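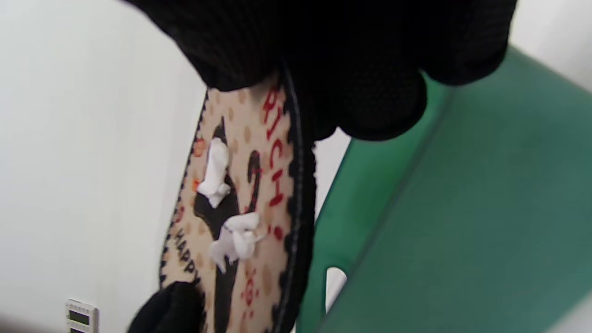 Do small fabric items need checking before they go out on the shelf? They do, every one of them, and a label from the supplier saying "inspected" doesn't count as a check.

Endari shop, back room. Checklist for printed and trimmed fabric goods, with comments.

1. Gloves on before handling. OK.
Comment: Gloves keep fingermarks off pale cloth. They also make it easy to miss a pin. Feel twice.

2. Edging holds when tugged gently. 3 failed out of 70.
Comment: Zollitz calls this "within tolerance". I'd like to see the tolerance written down somewhere.

3. No loose threads over 13 mm. OK.
Comment: Measured with a ruler this time. Last November it was plainly done by eye.

4. Print doesn't rub off on a damp white cloth. Not passed.
Comment: Red came off on 19. The sheet from Grikulora says colourfast. Hold the lot until they answer.

5. Nothing stuck to the surface (glue, paper, foam, fluff). Partly done.
Comment: Set aside anything with a lump on it, white or otherwise. Don't pick at it with a nail. I doubt the advice that it "comes off in the wash", and most buyers won't wash these anyway.

6. Wording readable and spelt properly. OK.

7. No sharp bits, staples or pins. OK.
Comment: Bravo box checked by hand only. The magnet was missing again.

8. Flame label present where needed. Unclear.
Comment: Two suppliers, two different answers. Treat as a fail for now.

Items 4 and 8 stay open. Recheck before anything is priced.

Last updated: Feb 18, 2024

Contact | © Endari | Back to top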